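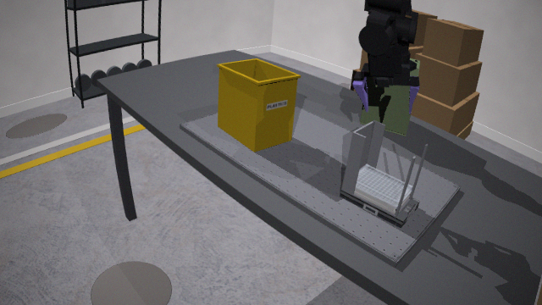
A broken part that arrives at a testing laboratory should be kept for longer than most laboratories keep it today. I have worked with failure reports for 18 years, first as the person who writes them and now as the person who pays for them, and my opinion on this has only become stronger. When the report is signed, the part loses its importance very quickly. A tall yellow bin with an open top, like the one on the perforated plate here, is the easiest thing in the world to drop something into, and its inside is so dark that you would need to lean over it to know what it holds. Many storage policies work in the same way. The part goes in, the file is closed, and the next person who asks for it receives a polite letter.

My own experience comes from a pump shaft that we sent to Drastenbridge. The report was good, and I do not complain about it. It said fatigue, it showed where the crack began, and it recommended a larger radius at the shoulder. In January a second shaft broke at the same station, with the larger radius. Naturally we wanted to put both fracture surfaces under one microscope. The first shaft had been scrapped after the standard period, which in our contract was written in small letters on the last page. I had signed that page.

The usual answer is that photographs are enough. I respect this answer, but I do not agree with it. A photograph of a fracture keeps the details that somebody thought were important on that day. If the question changes, the photograph can't be turned over or cut at another place.
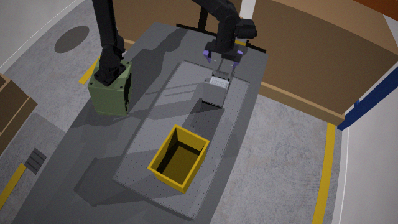
The second answer is that storage costs money, and this one is more serious. Space in a laboratory is expensive, and technicians should not spend their afternoons searching on shelves. But the largest cost is disorder, and disorder can be reduced with quite simple means. Grikutus, the firm that does our coating tests, gives every retained piece a fixed place, with a row and a column written on the report itself. It makes me think of the plate under those two black robot arms – small holes in a regular grid, so that any point can be named and found again. Last year Grikutus held 517 pieces for its clients in one room of modest size, and they fetched ours in 12 minutes while I was waiting at the reception.

I also hear that clients do not ask for long storage. This is true, and I was such a client. We look at the price and at the delivery date, and we believe that the matter ends with the report. The laboratory knows better than we do how often a case comes back, so I think that the laboratory should speak first.

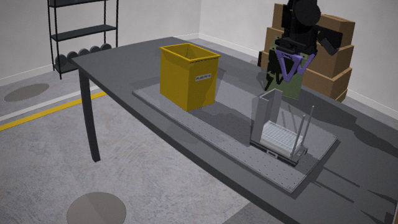
What I would change

The retention period should stand on the first page of the quotation, in the same size of letters as the price. Before any part is scrapped, the client should get one message with enough time to reply. Galalley already does this, and in our last case with them the extra storage cost us less than the courier. If a client wants the part back, it should travel with its fracture surfaces protected, and not loose in a box with the invoice.

I would make an exception for routine samples such as oil and water, where keeping every bottle has little sense. For a part that has failed in service, I can't find a good argument for a short period. The second shaft is in my office now, wrapped and labeled, and I have asked for it to stay there.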